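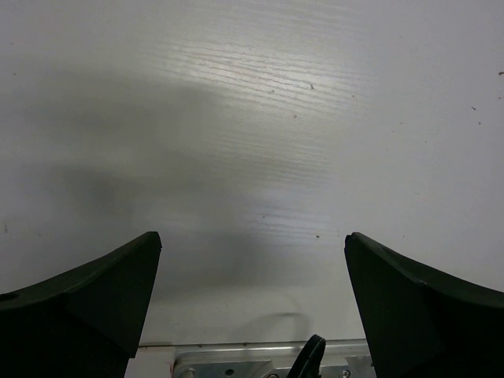
A comment on the October version asked why a table with crumbs on it gets marked "clear" and a spotless one with a single mug doesn't. Fair. Clear means no objects. Clean is a different column. Both are explained further down, and I've renamed nothing, so old scripts still work.

Roreo Tabletops
README, last touched 19/02/2025

What's in it

Notes on tabletops. Just the tops – no legs, no chairs, no prices. One row per surface per visit, so the same table can turn up many times in different light and in different states of tidy. Target was 4,000 rows. Current release has 3,649. The rest were duplicates or had the room missing, dropped.

Rows come from two places. Plirier is the shared office with the long meeting tables and the kitchen counter. Wynne is the workshop, plus the two small desks in the hallway. Column called site tells you which.

Files

tops.csv – the main table
rooms.csv – one line per room, with window side and lamp type
words.txt – the allowed values for each column
changes.txt – what moved between versions, patchy before October

Columns in tops.csv

id – just a number, don't read anything into it
site – plirier or wynne
room – matches rooms.csv
color – the plain word somebody would use. White, pale gray, tan, brown, black, other. White with a gray cast goes in as white. Yes this gets argued over.
pattern – none, grain, speckle, stone, other
grain_dir – along, across, unclear. Blank if pattern isn't grain
grain_strength – faint, medium, strong
glare – none, patch, wide
shadow – none, soft, hard
objects – clear or not
clean – clean, specks, crumbs, spill, sticky
note – free text, often empty

Pattern is grain on 2,462 rows. That's a lot, and it's mostly because both sites bought the same sort of table. Not a fair picture of tables in general. Please don't use it as one.

About grain

Grain means it looks like wood lines. It does NOT mean the table is wood. We didn't check what anything is made of and there is no material column. People ask for one every few months. Would need somebody to flip the tables over and read the label, if there even is a label.

Faint grain on a white top is the hard one. In flat light you miss it completely and write none. Then the light catches the grooves as thin bright streaks, and there it is. So the same table can have pattern none in one row and pattern grain in another. Left as is. If you need one answer per table, take grain if any row for that table says grain. Table key is room plus the slot letter, see rooms.csv.

About specks

Specks are small dark bits, dust or whatever, that you'd get with one pass of a dry cloth. Doesn't matter how many. A few tiny ones spread over the whole top is still specks. Crumbs are bigger and usually in a bunch. Spill is anything liquid. Sticky is only used when somebody touched it and said so, so it's underreported for sure.

One known mess: marks in the surface itself. A nick or a burn dot can look just like a speck until you rub it. 306 rows have "rub?" in the note column, meaning the person wasn't sure. Filter those out if your counting dirt.

White tops show everything. Brown tops hide it. So color and clean are tied together in a way that has nothing to do with how often a table gets wiped – keep that in mind before blaming the Plirier kitchen crowd.

About glare and shadow

Glare patch is a bright area with an edge you could trace with a finger. Wide is when most of the top is washed out. Soft shadow has blurry edges, hard has crisp ones. Both glare and shadow can be filled in on the same row, and often are. No column for what threw the shadow.

Look at a top from the side opposite the window too if you can. Dust that vanishes in the bright part shows up fine in the gray part, and sometimes the other way round.

How to add rows

Stand or lean so you see the top from close above.
Fill color first, before you start staring.
Grain next, tilt your head, then fill glare.
Specks last. Don't wipe until the row is saved!
If you do wipe, that's a new row with "wiped" in the note.
Spelling in words.txt wins. Gray not grey.

Don't guess. Blank is fine. Blanks are better than a column full of "other".

Known problems

Wynne hallway desks have grain_dir swapped in the early rows, along should be across. Fixed in tops.csv but the old copies are still floating around.

Evening rows are thin. Hardly anything after dark, so lamp glare is barely covered.

rooms.csv still lists the Plirier back room with a north window. It's on the east side. Will fix, keep forgeting.

Color "tan" got used for two very different tables. No plan for that yet.

Round tables have no clear along or across. Everyone has put unclear. Good enough.

What it's ok for

Working out a wiping routine. Picking a color for a new table if you hate seeing dust. Practice data for a spreadsheet class – it got used that way once and the blanks were apparently a nice surprise for all.

Not for comparing cleaning products. We never wrote down which spray was used, and at Wynne it was often just water.

Related

Evano is the sister set, same idea with floors. Shares words.txt for color and clean but has its own pattern list (tile, plank, carpet and so on). Ids overlap between the two, so don't join on id. Join on site and room.

Reuse is free, keep this file with the data. Corrections go in changes.txt, newest on top, one line each.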